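Section 5: Stopping for the night

Last updated March 13, 2019

Right, you've done the driving section, you've (hopefully) found reverse, and now you want to park Lubis somewhere pretty and have a cup of tea. Lubis is the van, by the way. If you skipped Section 1 I forgive you, but do go back and read the bit about the fuel cap before you leave Gustton.

I've written this in the order I do it myself. After a few nights you'll have your own order and that's fine, except for steps 1 to 4, which I'd like you to do my way please!

Choosing your spot

1. Look for ground that's flat and firm. Walk it first. Grass that looks lovely from the driver's seat can be a sponge underneath, and I have been towed off a field at Lirine by a very patient farmer with a very old tractor.

2. Park with the sliding door facing away from the wind. Get out and stand there for a minute if you can't tell which way it's coming from.

3. Put the handbrake on and leave her in first gear. If she's pointing downhill, leave her in reverse.

4. Check the level. There's a little spirit level stuck to the worktop beside the sink. You want the bubble somewhere near the middle, and if it's a touch off, go for heads higher than feet. The yellow ramps are in the back locker, left-hand side. Put them tight up against the wheels on the low side, drive up slowly, stop, then handbrake again.

Caution: never use the ramps on wet rock or on the car deck of the Dukine ferry. I don't know why anyone would want to do the second one but it has been tried.

Note: the campsite at Lirine has hard pitches at the far end, past the washing-up block. They aren't marked on the map the site gives you. Ask for them when you book, as they go quickly once May comes round.

Gas and water

5. Turn the gas on at the bottle. It lives in the small cupboard outside, behind the back wheel, and the key is the stubby one with green tape. Turn anticlockwise until it moves freely, then back a tiny bit. Don't force it.

6. Open the roof vent before you light anything. I know it's cold. Open it anyway, and leave it open a crack for as long as the hob is going.

7. Light the left-hand ring first. It's the sulky one, so hold the knob in and count to ten before you let go. If it goes out, turn it off, wait a few minutes, and try again. Once it's behaving you can light the other.

8. Switch the water pump on at the panel (the switch with the tap on it). It'll chug away, then go quiet. If it keeps chugging you've either left a tap open or run out of water, and nine times out of ten it's the tap.

Caution: the gas must be off at the bottle whenever you're driving and whenever you're on the ferry. The crew at Dukine do check, and they'll send you to the back of the queue. I've been to the back of that queue. It's next to the fish lorries.

Caution: if you smell gas, turn it off at the bottle, open every door, get everybody out and ring me from well away from the van. Don't flick any switches on your way past, lights included.

The kitchen, or where everything goes

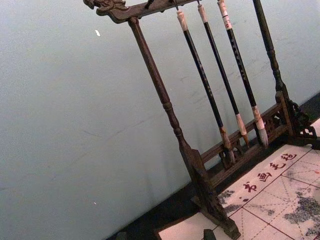

Lubis has a rail above the worktop, and the ladle, the fish slice and the big spoon all live on it. I used to keep them in the drawer, where they rattled for the whole of the coast road and drove me potty. Now they hang straight down with air round them, just as three calligraphy brushes do on the hooks of a wooden rack, and I've gone as far as copying the bare pegs at one end so there's always somewhere to stick a tea towel. Hang them up when you're parked, wipe them before they go back, and take them down again before you drive off. They go in the long blue bag, and the bag goes under the bench.

9. Lift the worktop flap and push the leg across until it clicks. Give it a wobble. If it didn't click it will hold a mug perfectly happily and then drop a full pan on your foot.

10. Pull the table out from behind the driver's seat and slot the pole into the floor socket. Twist it to the right. There's usually a bit of sand down there, so poke it out with a tent peg first.

11. Swing the passenger seat round. You'll need the door open to do it, and you have to slide the seat forward before the lever will budge. This one takes a bit of swearing the first time and then you'll wonder what the fuss was about.

Note: the fridge runs off its own battery, and it's good for a couple of days if you don't keep opening the door to look at the cheese. Turn it down a notch overnight. If the red light comes on, go for a drive or plug in at a campsite.

Note: plates are in the cupboard over the sink, mugs in the one beside it, and the corkscrew is on a string inside the cutlery drawer. It's on a string because I've bought so many corkscrews. Please leave it on the string!

Making up the bed

12. Move everything off the bench first, including the person who has fallen asleep on it.

13. Take the table down again (sorry) and lay the top across the gap between the benches. It rests on the two wooden lips. The scratched side goes down.

14. Pull the back cushions into the middle. They only fit one way round. The seam goes towards the back doors, and if you end up with a gap the width of a hand you've got two of them swapped over.

15. Put the mattress topper on, then the sheet, then whatever you've brought. There are two blankets in the overhead locker. They're clean, though they do smell of woodsmoke and I've given up fighting it.

16. Clip the window blinds on, starting with the windscreen. The poppers at the top go first. The one in the bottom right corner has never worked, so tuck it behind the sun visor bracket and pretend.

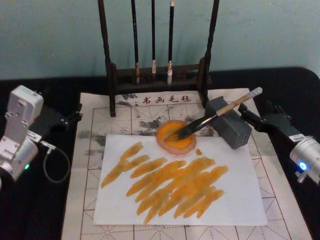 On a cold night, do the blinds before the sun goes down and keep the warmth you've got. I'd also put tomorrow's socks in bed with you. I learned that one up at the top car park on the Dukine road, at 1,701 metres, where I woke up to ice on the inside of the back window and had to thaw my boots over the sulky ring. It was worth it for the view, mind you — the whole valley was full of cloud and only the tops were poking out. If you're going to do one high night on your trip, do it there, and bring a hat to sleep in.

17. If you want the heater on, press the button once and wait. It thinks about it for a good while before anything happens. Pressing it again turns it off, and then you've got to wait all over again while it cools down and has another think.

Caution: don't run the heater with bags piled up against the grille under the bench. Keep that space clear, even when you've got far too many bags. Wet boots go by the door on the rubber mat.

Caution: the hob isn't a heater. Please don't leave a ring burning to warm the van up, not for five minutes and not with the vent open.

In the morning

18. Do it all backwards. Blinds off, bed away, pans down, blue bag under the bench, flap folded, seat swung round to face the front.

19. Turn the water pump off at the panel, then the gas off at the bottle.

20. Empty the grey water. The tank is under the sink side and the tap is a quarter turn. Only ever empty it into a proper drain. The campsite at Lirine has one by the gate, and in Gustton it's behind the harbour office, some 200 metres along from the bakery. (The bakery is worth the walk on its own, get the almond thing.)

21. Pick up the ramps. I put this in every version of this guide and I'm now on my third set.

22. Close the roof vent. Look up and check it. Then get your passenger to look up and check it too.

23. Walk once round the outside with a cup of tea in your hand. You're looking for the step still being out, the gas cupboard hanging open, towels on the mirror and anything under the wheels.

If something isn't working

The lights have all gone off: check the main switch by the sliding door. It's at exactly the height of a knee and it gets knocked.

The pump won't stop: see step 8, and try the shower tap at the back as well. People forget there's a shower tap.

The sliding door won't shut: slide it right back to the end and give it a proper run. She's an old van and doesn't respond to politeness.

The fridge is making a noise like a cat: it does that on a slope. Go back to step 4.

For anything else, ring me. The number's on the inside of the sun visor, and I'd much rather have a call at bedtime over a heater button than have you lying there cold and cross. There's no signal at all for the last stretch before the Dukine ferry, so if something's bothering you, call before you set off down the hill.

Section 6 is the awning. Read it indoors first, and preferably with somebody you get on with.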